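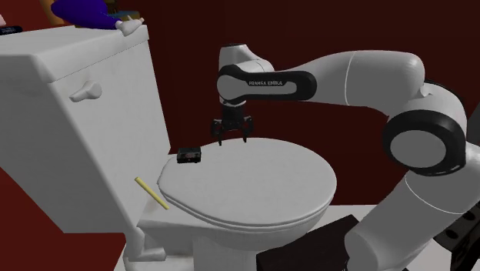
A white toilet with its lid closed, against a dark red wall.

ENANO, November 7, 2005 — The Ramalho Bladder Health Alliance is inviting anyone who lives with interstitial cystitis, and anyone who loves somebody who does, to come and spend an evening together at the Panska Community Hall, where the group will open its second year of free support meetings with soup, good company and a talk on getting through the winter months with a painful bladder.

Interstitial cystitis is a long-lasting condition that brings pressure and pain in the bladder and a frequent, urgent need to go, often through the night as well as the day. It can look a great deal like an ordinary infection, and many of the people who have found their way to the Alliance spent years being treated for one before they heard the right name for what they had.

The Alliance began in August of last year with 4 people around a kitchen table in Enano, all of them patients and all of them a little shy about saying out loud what was wrong. They had met in a clinic waiting room and kept talking in the parking lot. Since then the mailing list has grown to 900 households, and the newsletter, which started as one folded sheet, now runs long enough to need staples (the members who fold and stamp it would like everyone to know they are happy about this, most of the time).

"We hear the same thing over and over from people at their first meeting, that they thought they were the only one," the Alliance said in a statement. "They have stopped going to the movies, or they turn down the wedding three hours away, and they have been making excuses to their friends for so long that the friends quit asking. We would so much like to get to those folks a little sooner."
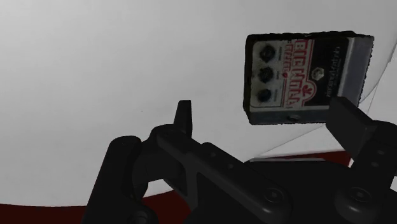
With that in mind, the group is also putting out a new pocket booklet this month, called "Planning Your Day." It has a page for keeping track of symptoms, a page of questions to take along to the doctor, and some gentle suggestions for talking with an employer about breaks. There is a section on food and drink too, put together from what members have tried over the years, with a reminder that what bothers one person may be perfectly fine for the next and that any big change in diet should be talked over with a doctor first.

Printing was paid for by a gift from Ulero Pharmacy, which will keep copies at the counter of both its stores. The first run is 900 booklets, and they are free for the asking.

The winter talk begins at 7 p.m. on the second Thursday of the month, with soup beforehand for those who can come early. Plain broth and decaffeinated drinks will be set out alongside the rest. The hall is on one level, restrooms are just off the meeting room, and people are welcome to get up and come back as often as they need to. Spouses, parents and grown children are warmly invited, and there is no need to sign up ahead of time.

Booklets may be requested by mail from the Ramalho Bladder Health Alliance, in care of the Panska Community Hall. Please include a return address and say if large print would be helpful.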